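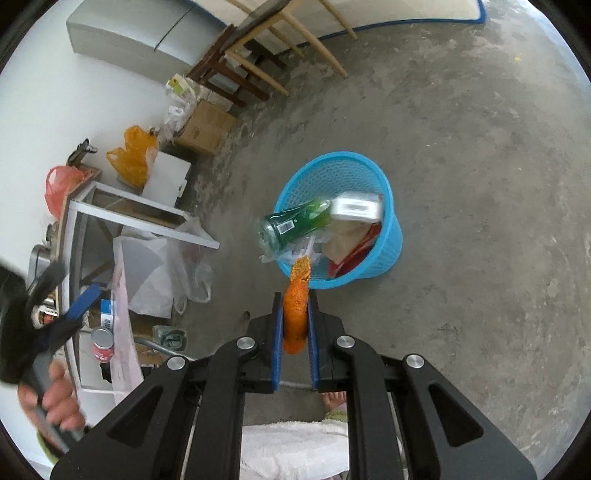

7월, 작업 노트. 오후 3시 넘어서 쓰기 시작함.

주제는 또 쓰레기 치우기다. 지난번에 접시 옮기기 쓰고 나서 "다음은 쉬운 걸로 가자"고 적어놨는데, 그때의 나를 좀 말리고 싶다. 바닥이랑 바구니에 있는 걸 집어서 제자리에 넣는 일이 이렇게 손이 많이 갈 줄이야! 사람이 하면 전화하면서도 하는 일인데.

Skisinine 쪽 질문은 여전히 하나다. 집안일 중에 지금 기계한테 맡겨도 되는 게 뭐냐. 에카테리나(Ecaterina Ardeleanu)는 "빨래 개기는 아직, 설거지는 식기세척기가 이미 함, 쓰레기는 애매함"이라고 화이트보드에 써놨고 나는 그 애매함 옆에 물음표를 두 개 더 그려놨다. 오늘은 그 물음표를 조금이라도 줄여보자는 날이었는데 줄었는지는 모르겠다.

일단 손에 드는 두 손가락 그리퍼로 직접 해봤다. 오른손에 하나, 왼손에 하나. 이걸 쥐고 있으면 갑자기 내가 엄청 둔한 사람이 된다. 손목은 그대로 내 손목인데 끝에 달린 게 두 손가락뿐이니까, 평소에 약지랑 새끼손가락이 얼마나 일을 많이 하는지 새삼 알게 됨. 비닐 밑에 손끝을 밀어 넣어서 살살 들추는 거, 병을 굴려서 잡기 좋은 쪽으로 돌리는 거, 이런 게 다 안 된다. 안 되는 건 아닌데 두 번 세 번에 나눠서 해야 한다.

물건별로 느낀 것만 적어둔다.

주황색 길쭉한 거. 겉이 그물처럼 거칠거칠해서 집기에는 제일 착한 물건이다. 골이 파인 파란 패드랑 궁합이 좋다. 세워서 잡으면 그대로 서 있어주고, 그 상태로 바구니 쪽으로 가져가기도 편함. 첫 물건으로 늘 이런 걸 고르니까 시연 영상들이 다 그럴듯해 보이는 거겠지. 나도 앞으로 데모할 일 있으면 이걸로 할 거다 ㅎㅎ

초록색 유리병. 얘가 오늘의 주인공. 바구니 위에 비스듬히 걸쳐 있으면 목을 잡을지 몸통을 잡을지부터 고민이다. 목은 가늘어서 물기는 쉬운데 들면 몸통이 축 처지면서 돌아가고, 몸통은 안정적인데 손가락을 꽤 벌려서 들어가야 해서 옆에 있는 걸 다 건드린다. 나는 결국 한쪽으로 목을 물고 다른 쪽으로 몸통을 받쳤다. 양손이 필요하다는 얘기다. 팔 하나짜리 기계로 이걸 하겠다는 제안서가 책상에 하나 있는데 거기에 메모 붙여야 함. 게다가 유리라서 떨어뜨리면 끝이고, 맨발로 작업하던 사람(나)은 여기서 좀 긴장했다. 다음부터 슬리퍼. 진짜로.

작은 흰 상자. 가볍고 각이 져서 쉬울 것 같은데 세게 잡으면 찌그러진다. 찌그러져도 쓰레기니까 상관없지 않냐고 에카테리나가 그랬고, 맞는 말인데, 찌그러지는 순간 패드 사이에서 모양이 바뀌면서 미끄러져 빠진다. 그러니까 상관이 있다. 종이 상자 쥘 때 힘을 얼마나 줘야 하는지는 따로 한 번 정리하고 싶다.

투명 비닐. 구겨진 채로 테두리에 걸쳐 있으면 어디가 끝인지 내 눈으로도 모르겠다. 하나를 집었다고 생각했는데 밑에 있던 종이 포장지까지 같이 따라 올라오고, 내려놓으려고 손가락을 벌려도 패드에 붙어서 안 떨어지고. 탈탈 털어야 한다. 이 "탈탈 털기"를 기계한테 어떻게 가르치지? 동작은 간단한데 언제 털어야 하는지 아는 게 문제다. 사람은 손끝에 뭐가 붙어 있으면 그냥 아는데. Vukness 손목 센서로 그 정도 무게가 잡힐지 물어봤더니 답이 "이론상으로는"이었다. 이론상으로는 나도 집이 깨끗하다.

베이지색 종이랑 빨강 하양 포장지. 바구니 가운데 거는 위에서 내려가면 되니까 괜찮고, 안쪽 벽에 붙어 있는 게 고역이다. 손가락 하나가 바구니 벽이랑 물건 사이로 들어가야 하는데 하우징이 두꺼워서 안 들어간다. 벽에서 먼저 떼어내고 그다음에 집는 두 단계로 바꿨더니 훨씬 나았다. 바구니가 플라스틱 그물이라 손가락 끝이 구멍에 걸리는 것도 은근히 신경 쓰임. 이건 손가락 끝을 둥글게 깎으면 나아질 것 같다.

시간 얘기. 그리퍼 두 개 들고 바구니 하나 비우고 다시 채우는 데 15분 걸렸다. 맨손이면 콧노래 한 소절이다. 물론 처음이라 느린 것도 있고, 중간에 비닐이랑 싸우느라 멈춘 것도 있다. 몇 번 더 하면 줄겠지만 맨손만큼 될 것 같진 않다. 나한테 느린 손이면 기계한테도 느린 손이라고 보는 게 맞지 않나 싶은데, 에카테리나는 생각이 다르다. 기계는 지루해하지 않으니까 느려도 된다고. 밤새 하게 두면 되지 않냐고. 그 말도 일리는 있다... 근데 밤새 유리병 달그락거리는 소리를 누가 참아줄지 ㅋㅋ

그리고 정작 집안일로 치면 집는 것보다 판단이 더 어렵다. 바구니 안에 든 건 버리는 거라고 치자. 그럼 바닥에 쌓인 흰 비닐봉지들은? 버릴 건지 다시 쓸 건지 나도 매번 그때그때 정한다. 벽 쪽에 밀어둔 봉지랑 종이 상자는? 그건 내 기준으로는 "보관 중"인데 남이 보면 쓰레기다. 선반 위 빨간 봉지도 마찬가지. Clultholm에서 온 손님이 예전에 우리 작업실을 보고 어디까지가 짐이고 어디까지가 쓰레기냐고 물었는데, 기계도 분명 똑같이 물어볼 거다. 물어보기라도 하면 다행이고, 안 물어보고 다 갖다 버리는 쪽이 무섭다.

Postma에서 받은 견적도 다시 봤다. 팔 하나에 카메라 하나 구성. 깔끔하고 좋은데, 오늘 해보니까 팔 하나로는 병이랑 비닐에서 계속 막힐 것 같다. 둘로 가면 값도 값이지만 선반 앞 공간이 안 나온다. 두 팔이 서로 부딪히지 않고 바구니 하나에 같이 들어가려면 바구니를 벽에서 한참 떼어놔야 하고, 그러면 사람이 지나다닐 길이 없어짐. 작업장 쪽은 그나마 낫다. 거기는 물건 종류가 정해져 있고 통도 늘 같은 자리에 있으니까. 작업대 밑 자투리 치우는 일은 올해 안에 맡겨볼 만하다고 본다. 집은 글쎄.

제품 소개 글마다 이제 다 된다고 써 있던데, 그 글 쓴 사람들 비닐봉지는 집어봤을까. 이 문장은 공유본에서는 지울 것.

그래도 나쁜 날은 아니었다. 병 목을 물고 몸통을 받치는 순서를 몸으로 익혔고, 이건 해보기 전에는 글로 못 적었을 것 같다. 벽에 붙은 건 먼저 떼어낸다, 이것도 건졌다. 그리고 그물 바구니가 생각보다 괜찮은 연습 상대다. 옆면에 손가락이 걸리면 바로 티가 나서 내가 어디서 대충 움직이는지 보인다.

다음에 할 것들, 잊어버리기 전에:

손가락 끝 둥글게 깎은 거 한 쌍 뽑아보기. 패드는 지금 파란 거 그대로.
비닐만 따로 모아서 한 판. 털기 동작 몇 가지 시도해보고 뭐가 제일 잘 떨어지는지.
버릴 것, 둘 것 구분은 에카테리나랑 각자 따로 해보고 맞춰보기. 분명히 안 맞을 텐데 얼마나 안 맞는지가 궁금하다.
물건 55개짜리 목록 초안 있던 거 어디 갔는지 찾기. 아마 예전 노트북에.
바닥에 깔 수건 하나 더. 콘크리트에 쪼그려 앉아 있으니까 무릎이 먼저 항복한다.
슬리퍼!!

추가로 메모. 저녁에 에카테리나가 노트 읽고 옆에 연필로 적어놓은 거 옮김. "상자 얘기는 동의. 병은 눕혀놓고 시작하면 한 손으로도 될 것 같은데?" 될 수도 있다. 근데 집에서 누가 병을 예쁘게 눕혀놔 주냐고. 내일 한 손으로 다시 해보고 결과는 이 밑에 이어서 쓰기로.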